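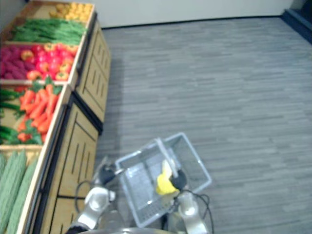 Prinel to Reopen Bolley Inn After Kitchen and Dining Room Rebuild

August 6, 2019
By Dima Smadi, Prinel Press Office

We use cookies to improve your visit. By continuing to browse this site you accept our cookie policy.

Prinel, the owner and operator of hotels and restaurants, today confirmed that the Bolley Inn will return to full service this fall under a new food and lodging program. The inn's restaurant has served a reduced menu from a temporary kitchen since February, when construction began on the east side of the building.

The rebuilt dining room will seat 220 guests across two floors. The upper floor, formerly used for storage and staff offices, will be available for weddings, business dinners and other private events. A separate entrance from the parking area has been added for event guests, and an elevator now connects both levels.

Construction was carried out by Wadex, which also completed the replacement of the roof over the guest wing. The original stone fireplace in the bar has been kept in its present position. The bar itself has been moved to the opposite wall so that servers no longer have to cross the lobby. 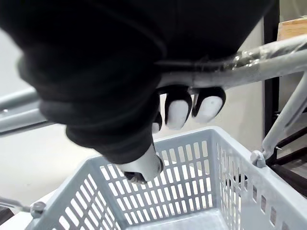

The restaurant will trade under the name Vincze, while the hotel will continue to be known as the Bolley Inn. Vincze will be open for breakfast, lunch and dinner. The dinner menu will change with the season and will draw on growers and dairies in the surrounding county. Breakfast will remain included in the room rate for overnight guests.

"The Bolley Inn has been part of this community for a long time, and Prinel has owned it since 2000," said Dima Smadi, spokesperson for Prinel. "We thank our guests for their patience during the work, and we thank the staff who kept the temporary kitchen running. Every member of the permanent team has been offered a position in the reopened business."

Gift cards issued before the construction period will be honored in both the restaurant and the hotel. Guests holding event deposits will be contacted directly by the reservations office to confirm their dates. Table reservations will be accepted by telephone and at the front desk once the opening date has been announced.

Prinel expects to begin hiring for additional kitchen, dining room and housekeeping positions in the coming weeks. Applications may be left at the inn's front desk.

2 comments
2 shares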